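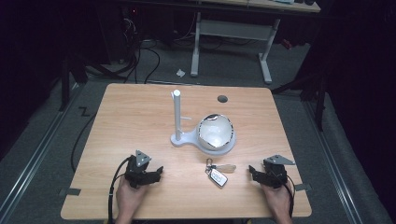

Ratree Prasertsri says the keys were what got her started. She had lost the same set so often that she began leaving it in a cereal bowl by the door, and then the bowl was never free for cereal.

Zitstead makes and sells small stands, trays and dishes for the things people put down when they come home. We sell to households, rental offices and front desks. Our office and workshop are on the second floor of the Luangrath building, and there are seven of us.

What we do

Most of our work is about the top of a table. We look at what ends up on it, such as keys, fobs, tags, mail, a bowl or a cup, and we work out where each thing could go so that it can be found again. A bowl on a stand takes up less of the table than a bowl and a pile next to it. Keys with a fob and a tag need more room than keys alone, and we plan for that.

We started with one product, the Bridar, a wall shelf with a lip on the front. It is still in the catalog. The line now has 24 items, and replacement parts are sold separately for all of them.

How we test

Every new item spends five weeks in use before we decide on it. Staff take it home first. After that it goes to customers who have signed up for our home list, which has 124 households on it. They fill out a one-page form and tell us what they stopped using and when. We ask for that part in particular. Items that people move to a closet are dropped or reworked.

Our tables are cleared every Wednesday afternoon. Anything without a place goes into a box, and the box is sorted before people leave.

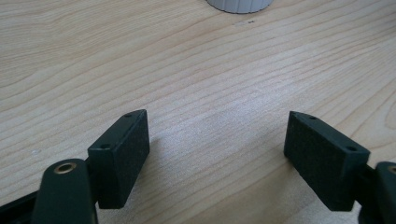 Leave some of the table bare, one customer wrote on her form, or you will have bought a nicer kind of clutter. We put a shorter version of that on the card that ships with each order.

Ordering and visits

Orders placed by noon ship the next business day. Property managers and schools can ask for a volume price list. Our shipping is handled by Fluditier, and tracking numbers come from them by email.

The showroom is open on weekdays from 10 a.m. to 4 p.m. Please use the side entrance and take the stairs or elevator to the second floor. Returns can be dropped off at the front counter with the packing slip.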